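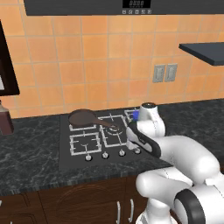
Grandumer Sports Hall: day camp opening checklist
Checked by: Dorota Pawłowska
Date: May 27, 2026
Next full check: November

Entrance and sign-in
Front door closes and latches: OK
Sign-in table clear of the fire exit: OK
Pickup list printed for each group: Not done. Miłosz Bednarek will print the lists the evening before camp starts.
Visitor badges: OK, old ones thrown out

Main hall
Floor free of splinters and loose tape: Fix needed. Tape is lifting along the badminton line by the stage. Pull it up and lay new tape before any running games.
Wall pads firmly attached: OK
Climbing ropes tied back and locked: OK
Folding goals: One of the Sobczak goals has a missing anchor pin. Keep it in the store room with the red tag on until the pin comes.
Gym mats: 24 checked, 5 with split seams. Split mats moved to the back of the store and not to be used for tumbling.

Outdoor field
Gate to parking lot locks from inside: OK
Holes and ruts: Fix needed near the long jump pit. Coned off for now.
Sand pit raked and checked for glass: OK, repeat every morning
Shade tent: poles fine, two guy lines frayed. Replace both.

First aid and emergency
First aid kit in hall: Restock cold packs and small bandages
First aid kit for field: OK
Inhaler and allergy forms: Waiting on forms from the Skedura group
Emergency exit lights: OK
Hall phone: Works. Dial 617 for the front desk.

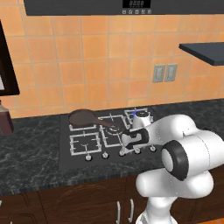
Can children bring their own rackets and balls?
Rackets are fine if the grip and frame are in good shape. Hard balls stay at home, and staff will hand out soft ones for indoor games.

Comments
The hall can open once the floor tape is done. The field can be used except for the coned area. Locker 220 is jammed shut, so leave it off the key sheet.

Signed: D. Pawłowska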